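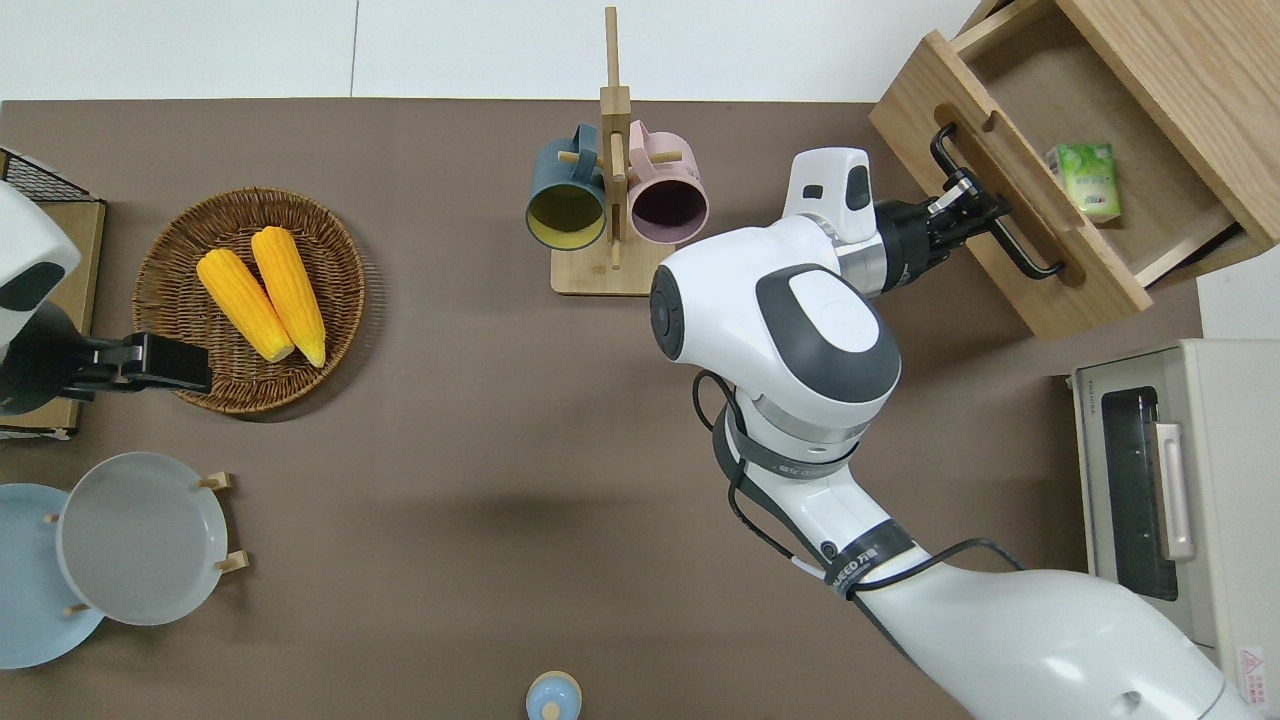

Mug storage in the Zornham kitchen has moved from a shelf to a tree. The shelf was 300 mm deep and the back row never got used. A mug hung upside down from a peg drains and stays free of dust, and the base takes up very little table.

Plates got the same treatment. A pegged holder keeps them in place, so one comes out without lifting the rest. Peg spacing on ours is 19 mm, tight for anything with a thick rim.

Corn sits in the wicker tray until dinner. Drawer runners still need wax; full extension sticks at roughly 200 mm. I'll do those in October, along with the handle screws.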